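Leloleck Gripper Kit: a season with our after-school robotics club

12 comments | 38 shares

I've been promising a few of the other club parents and coaches a proper write-up of the Leloleck gripper kit, and since our Tuesday group has now had it on the tables since April, I suppose I've run out of excuses. It's going to be a long one, so get yourself a coffee!

A little background first. We're a middle school club in Cidadton, and every year we enter the sorting challenge, where the students have to teach a machine to pick up everyday things and put them where they belong. We'd used a homemade claw for ages, and I was very fond of it, but it dropped things, it squeaked, and it frightened the sixth graders. Kenneth Lamont, who coaches with me, finally talked me into buying something ready-made.

Putting it together

The kit comes in a flat box with 107 parts, although the booklet lists 108, and we spent a good part of the first afternoon crawling under tables looking for a spacer that I'm now fairly sure was never packed. (Leloleck sent one within the week, very politely, so no hard feelings.) Apart from that, the building went beautifully. The drawings are big and clear, the screws are sorted into little bags, and Archie Cairns, who had never held a hex key in his life, put together the whole wrist joint by himself and was so proud he carried it around the room to show everybody.

Do set aside more time for the cables, though. The plugs are tiny and they only go in one way, and the booklet shows them from the wrong side – we had two of them backward before we caught on.

Using it with the students

What I like best is how quickly the kids get to the interesting part. You plug it in, run the little setup program, and you can be opening and closing the fingers before snack time. The software saves each practice run, and the free version holds 800 of them, plenty for a club our size. We'd have liked a way to rename them in a batch, and I've written to ask.

The grip strength has a nice wide range. On the lowest setting it will hold a paper cup without crushing it, and on the highest it will lift a full water bottle, though it complains a bit. Hamish Paterson made a chart of every setting against every object in our bin, and that chart has been more useful to me than the manual.

Practice objects

You don't need to buy the maker's own object set, which is nice but pricey. We mostly work with plastic dishes in bright colors on a plain white table, and the students can tell at a glance which piece they're talking about. Smooth, rounded shapes are harder than they look, and a good hour can go by on one of them. 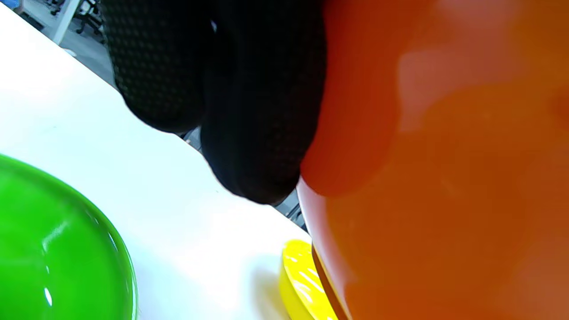
What could be better

The battery is the weak spot. It's rated at 3050 mAh, and with our lot it lasts one session and not a minute longer, so buy the spare. The carrying case is flimsy too – the zipper gave up in the second month.

Would I buy it again? Yes, I would, and I've already asked for a second one for the fall. If your club is just starting out, one kit will keep four or five students happy, and if you get stuck on those cable plugs, leave me a note and I'll send you Hamish's chart along with my own scribbled wiring page.

Posted in Clubs | 12 comments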